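Home | Catalog | Laundry Care | Mesh Goods | Storage | Contact

Lornov White Mesh Wash Bag
Item 2087

The Lornov wash bag is supplied to residence halls, clinics and guest houses that launder small or delicate articles alongside general loads. It is offered by Lillov Household Supply in white mesh only. The open weave lets water and detergent pass through while keeping socks, undergarments and infant clothing together.

Each bag is closed with a covered zipper and finished with a bound seam on all sides. The standard size accepts up to 600 grams of dry laundry. Overfilling reduces the rinsing action and places strain on the seam. Institutions that wash heavier articles are referred to the Lungu drawstring sack, listed separately under Storage.

White mesh fabric of this type is light and folds to a small bulk. Bags may be kept flat in a drawer or hung from a hook near the machine. They should not be stored under heavy items, as the mesh will hold a crease until the next wash. 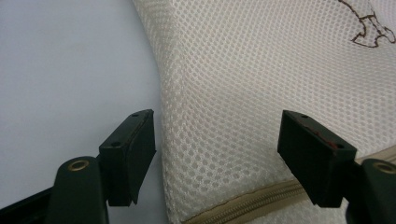

Mohcine Benkirane wrote to us in September that the mesh had kept its shape at his guest house through a full summer of daily use, although he would have liked a loop at both ends and a tag on which to write a room number. Safta Mocanu replied that a laundry marker on the seam binding had served her well enough, provided the ink was left overnight before the first wash.

Room tags are now available on request for orders of one carton or more. A second loop is under review for the next production run.

Care and use
Wash at a warm setting. Close the zipper fully before loading. Do not bleach. Tumble dry on low heat or hang to dry. Remove lint from the mesh by hand after drying. A bag with a torn panel should be withdrawn from use, as small articles may escape into the drum.

Ordering
Bags are packed 8 to a sleeve. The order code for a single sleeve is 369. Carton orders are shipped from the Stovholm warehouse, and orders received before noon are processed the same working day. Unused bags may be returned in the original sleeve. Opened sleeves cannot be accepted for reasons of hygiene.

Fabric samples are sent without charge to purchasing offices. Requests should state the name of the institution and the intended use.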